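Stand: 20. September 2025

Das Laufdiktat setze ich in meinen Schwedischkursen regelmäßig ein, meistens in der zweiten Hälfte einer Doppelstunde. Die Anleitung gilt für Gruppen auf dem Niveau A2, lässt sich aber ohne große Änderungen auf andere Sprachen übertragen. Die Grundform habe ich von Oda Granström übernommen, bei der ich hospitiert habe. Die Auswertung in Schritt 6 ist von mir.

# Laufdiktat mit Wortstellungskontrolle

Beim Laufdiktat hängt ein Text an der Wand. Eine Person läuft hin, merkt sich ein Stück, geht zurück und diktiert es der Partnerin oder dem Partner. Geübt werden Lesen, Behalten, Aussprache, Hören und Rechtschreibung. In dieser Variante kommt am Ende noch eine Aufgabe zur Stellung des Verbs dazu.

## Was man braucht

- einen Text mit 13 Sätzen, in großer Schrift ausgedruckt
- je nach Gruppengröße 2 oder 3 Kopien davon für die Wand
- liniertes Papier und Bleistifte
- Klebeband, das sich wieder ablösen lässt
- eine Uhr, die alle sehen
- einen zweiten, andersfarbigen Stift pro Paar für die Korrektur

Zeitbedarf: 20 Minuten für das Diktat selbst, dazu die Auswertung. Wer nur eine Einzelstunde hat, kürzt den Text und verschiebt Schritt 7 auf das nächste Mal.

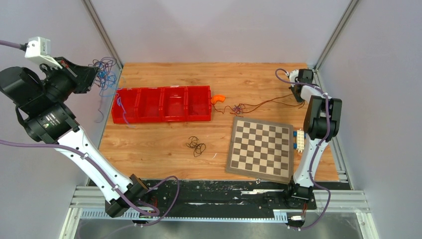 ## Den Text vorbereiten

Der Text sollte fast nur bekannten Wortschatz enthalten. Ich nehme dafür gern eine kurze Geschichte über zwei Nachbarn, Herrn Hägglund und Frau Larel, die sich wegen eines Fahrradschuppens streiten. Die Namen kommen in jedem Kurs gut an und werden jedes Mal anders geschrieben.

Beim Schreiben achte ich auf Folgendes:

- Kein Satz ist länger als eine Druckzeile.
- Mehrere Sätze beginnen mit einer Zeit- oder Ortsangabe, damit das Verb vor dem Subjekt steht. Beispiel: *Igår köpte han en cykel.*
- Mindestens ein Nebensatz mit *inte* ist dabei. Beispiel: *Hon säger att hon inte har tid.*
- Wörter mit *sj-*, *sk-* und *tj-* kommen vor, aber nicht gehäuft im selben Satz.
- Die wörtliche Rede lasse ich weg. Anführungszeichen halten beim Diktieren nur auf.

Wer keinen eigenen Text schreiben will, kann einen Dialog aus dem Lehrbuch in Erzählform umschreiben. Direkt kopieren würde ich ihn nicht, einige kennen ihn dann schon auswendig.

## Durchführung

1. **Text aufhängen.** Die Kopien kommen an verschiedene Wände, in Augenhöhe und weit genug weg, dass man sie vom Platz aus nicht lesen kann. Der Flur geht auch, wenn nebenan kein Unterricht ist.

2. **Paare bilden.** Ich mische stärkere und schwächere Lernende nicht absichtlich. Bei einer ungeraden Zahl gibt es eine Dreiergruppe mit zwei Schreibenden, die sich satzweise abwechseln.

3. **Regeln erklären.** Wer läuft, darf nicht schreiben und nichts mitnehmen, auch kein Telefon. Gerufen wird nicht, diktiert wird erst am Tisch. Buchstabieren ist erlaubt, aber nur auf Schwedisch. Das Alphabet mit *å*, *ä* und *ö* wiederholen wir vorher einmal gemeinsam. Rückfragen stelle ich ebenfalls an die Tafel:
 - *Kan du säga det en gång till?*
 - *Hur stavas det?*
 - *Är det ett eller två ord?*

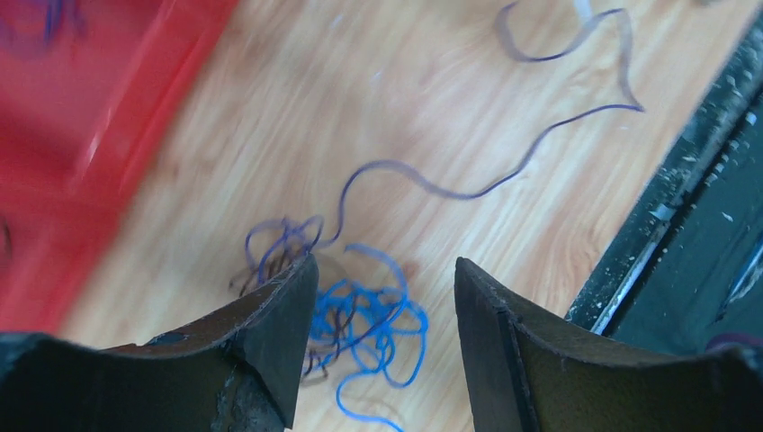
4. **Starten und beobachten.** Ich gehe herum und notiere Aussprachefehler, die zu falschen Schreibungen führen. Eingreifen muss man selten. Wenn ein Paar ins Deutsche wechselt, zeige ich auf die Rückfragen an der Tafel.

5. **Rollen tauschen.** Nach dem siebten Satz wird gewechselt. Paare, die langsamer sind, tauschen spätestens zur Halbzeit auf mein Zeichen hin. Die Schrift auf dem Blatt wechselt dann mitten im Text, das stört nicht.

6. **Auswerten.** Die Paare tauschen ihre Blätter mit einem anderen Paar. Jetzt bekommt jedes Paar den Originaltext auf Papier und korrigiert mit dem farbigen Stift. Gezählt wird nicht nach Fehlern. Stattdessen markieren die Lernenden in jedem Satz das finite Verb und unterstreichen, was davor steht. Steht vor dem Verb mehr als ein Satzglied, kommt ein Fragezeichen an den Rand.

7. **Fragezeichen klären.** Die markierten Stellen besprechen wir an der Tafel. Oft handelt es sich um Sätze, die beim Merken umgestellt wurden, etwa *Igår han köpte en cykel*. Die Gruppe stellt den Satz richtig und bildet dann zwei eigene Sätze nach demselben Muster. Bei den Nebensätzen gehen wir genauso vor und achten auf die Stellung von *inte*.

## Varianten

**Ruhige Fassung.** Für Gruppen, in denen nicht alle laufen können oder wollen, liegt der Text umgedreht auf einem Tisch in der Mitte. Wer diktiert, dreht das Blatt um, liest, dreht es zurück und wendet sich dann an die schreibende Person. Gøran Rønning macht das in seinem Norwegischkurs nur noch so und gibt zusätzlich vor, dass das Blatt pro Satz nur zweimal angesehen werden darf.

**Durcheinander.** Die Sätze hängen einzeln und in falscher Reihenfolge im Raum. Nach dem Diktat muss das Paar die Geschichte ordnen. Dafür braucht der Text deutliche Zeitangaben wie *först*, *sedan* und *till slut*.

**Lücken.** In einer der Kopien fehlen die Verben. Die Paare müssen sie in der passenden Zeitform ergänzen, bevor sie diktieren. Auf A2 klappt das im Präteritum nur, wenn die starken Verben frisch wiederholt sind.
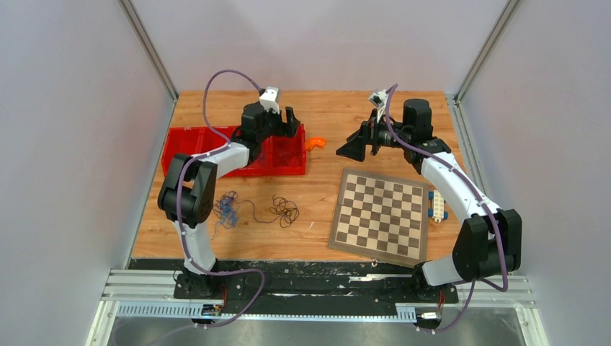 *Zwei Roboterarme über einem Holztisch, unter dem linken Greifer ein roter Kunststoffbehälter*

## Häufige Schwierigkeiten

**Es wird zu laut.** Die Tische weiter auseinanderstellen oder die Hälfte der Paare zeitversetzt starten lassen.

**Ein Paar ist viel früher fertig.** Ich lasse es eine Fortsetzung von drei Sätzen schreiben, von denen einer mit *imorgon* beginnen muss. Die Fortsetzungen lese ich am Ende vor.

**Die Laufenden merken sich nur einzelne Wörter.** Dann ist der Text zu schwer oder die Sätze sind zu lang. Im laufenden Diktat hilft es, den Satz vor der Wand einmal leise mitsprechen zu lassen.

**Zusammengesetzte Wörter werden getrennt geschrieben.** Das kommt in jedem Kurs vor. Ich sammle die Fälle und nehme sie im Oktober in die Wiederholung auf, zusammen mit den Doppelkonsonanten.

## Hausaufgabe

Die Lernenden schreiben den Text aus der Sicht von Frau Larel um. Fünf Sätze müssen mit etwas anderem als dem Subjekt beginnen. Korrigiert wird in der folgenden Stunde in denselben Paaren, danach sammle ich die Blätter ein.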